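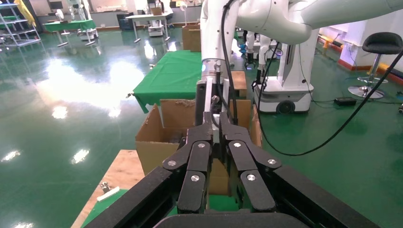

Got in just after the doors opened, badge line was already out to the parking garage. Typing this up from a hallway floor next to the only free outlet I could find, so excuse the mess. Day one of the spring electronics fair, May 11, 2025. More tomorrow if my feet hold up.

First stop Sesell, since they had the big corner spot by the escalators and you can't really avoid it. Laptops mostly. The new 14 inch one is light, keyboard is much better than last year's, less mushy. Hinge still wobbles when you type hard. Asked about the battery and got "all day", asked what all day means and got a brochure. Price not announced. They also had a dock with way too many ports and a fan in it, which I could hear even with the hall music going. Not sure who wants a fan in a dock.

Then Kedelier. Speakers and soundbars, all in a closed listening room, 36 seats, you wait in line and get a wristband. Waited through two full demos before getting in. Worth it I think? The movie clip was loud enough that I felt it in my teeth, but the piano track after it was the good part, very clear, no boom. Sat far left and still heard everything fine. They're saying it ships in the fall for $400 without the sub. Sub is extra and they got vague about how much extra. Somebody's phone rang in the middle and it went on forever.

Lunch was a pretzel. Twelve people deep at the sandwich place, skip it and go across the street.

De Graaf was the surprise for me. Small booth, back wall, near the restrooms, home network gear. I had them down as a five minute stop and stayed most of an hour. Talked to Lautaro Quiroga from their router team, who let me click around the setup pages on a demo unit instead of just watching the video loop. The guest network thing now takes two taps. Parental controls are in the same menu as everything else finally. He said the firmware has been basically rewritten since February and the old models will get it too, up to two generations back. I'd like to see that happen before I believe it, but the thing did feel quick. No subscription for the basic stuff. I asked twice.

One gripe, the power brick is huge and covers the outlet next to it. Told him so, he wrote it down.

Mastau had the longest line of the day and I gave up on it once, came back around 3 and walked right in. Phones and a watch. The watch is thinner, screen gets really bright, band clasp pinched me. The phones look like last year's phones. Camera seemed fine but you cant tell anything under hall lighting. They had everything tethered with a very short cable so you end up hunched over the table with a stranger's elbow in your side. Picked up a tote bag.

Quick stuff for anyone going tomorrow:

Wifi in the main hall is useless after 10, download your map and badge before you leave the hotel.

Coat check is cash only and closes before the hall does. Found that out the hard way.

Upstairs rooms are much quieter and have actual chairs.

Kedelier wristbands run out by early afternoon, so go their first.

Still on my list: the monitor makers in the north hall, the printer people, and another pass at Sesell to see if anyone will give me a number for that battery. Shuttle's here, gotta run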